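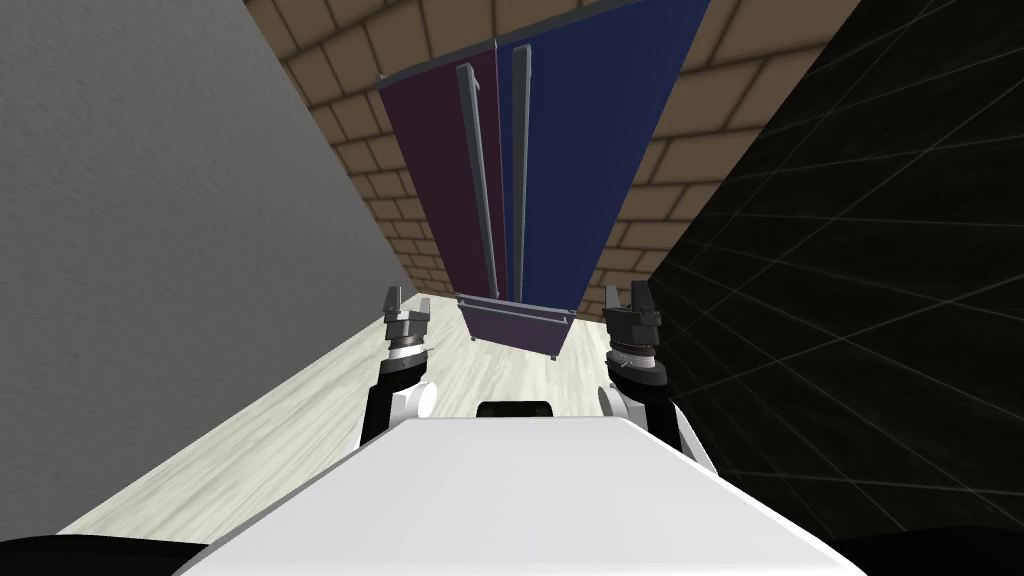

Clirkel Publishes First Results From Simulated Kitchen Chore Trials

Category: Company News / Home Robotics

Refrigerator tasks show steady progress, but unattended housework is still some way off

Clirkel, a developer of software for two-armed household robots, has released the first results from Kirby, its program for testing everyday kitchen chores in simulation. The company says the results give a mixed answer to a question it hears from appliance makers and care providers: can a machine do this work in an ordinary home yet?

For a small number of chores, in a known room, the answer is close to yes. For most of the others it is no.

Kirby covers eight chores, among them opening and closing a refrigerator, pulling out a lower drawer, moving a carton from shelf to counter, wiping a work surface and loading a dish rack. Each chore was run 500 times in simulated rooms. Between runs, the software changed the finish of the walls and floor, the color of the appliance and the place where the robot began. The rendered view released with this announcement shows a white robot with two arms and two-fingered grippers, facing a refrigerator with one maroon door and one navy door in front of a brick wall.

Doors with long vertical handles gave the best results. The robot could line up with the handle, close its fingers on the bar and pull the door through its swing in most of the runs. Drawers with a horizontal bar came second. The usual failure there was an off-center grip, which made the drawer bind partway out.

Chores that involve loose objects were much harder. The carton task failed more often than it succeeded, mainly when the carton stood behind something else. Loading the dish rack was the weakest of the eight, and Clirkel does not plan to offer it to customers in any form this year.

Speed is also a problem. A person opens a refrigerator and takes something out in a few seconds. The same job took the simulated robot some 30 seconds when all went well, and longer when it had to let go of a handle and try again. Clirkel believes that pace may be acceptable for a person who cannot reach or grip a handle, but it will not suit a busy kitchen.

The company chose to begin with refrigerators because they are found in nearly every home and because the doors ask a lot of a robot. The seal resists at first and then gives way, so the arm has to pull hard and ease off quickly. The base also has to be far enough back for the door to clear it. In narrow rooms this second point caused more failed runs than the grip did – the robot had hold of the handle but had left itself no space to finish the job.

Simulation has limits, and Clirkel asks readers to keep them in mind. Real handles can be greasy or loose. Real floors have mats on them. The trials did not include people or pets walking through the room, and no claim about safety around either should be drawn from these figures.

The next stage will take place at Arkero, a test apartment fitted with working appliances. Clirkel will run the door and drawer chores there 200 times on a physical robot, with an operator present at all times, and compare the outcomes with the simulated ones. Work is due to start in January. Carton handling will follow if the door results hold up.

Szénási, the appliance design firm working with Clirkel on the apartment, will supply a set of replacement handles in different lengths and depths. The two firms want to find out whether small changes to an appliance – a deeper gap behind the bar, for instance – help a robot as much as further work on the software would. The same changes may also be useful to people with limited hand strength, and Szénási intends to test for that separately.

Clirkel will publish the Arkero results in the same format, including failed runs. Appliance makers and housing providers who would like the full chore list and scoring method can request a copy through the press office.

About Clirkel

Clirkel develops control and planning software for household and light commercial robots. It does not manufacture robots or appliances.

Last updated: January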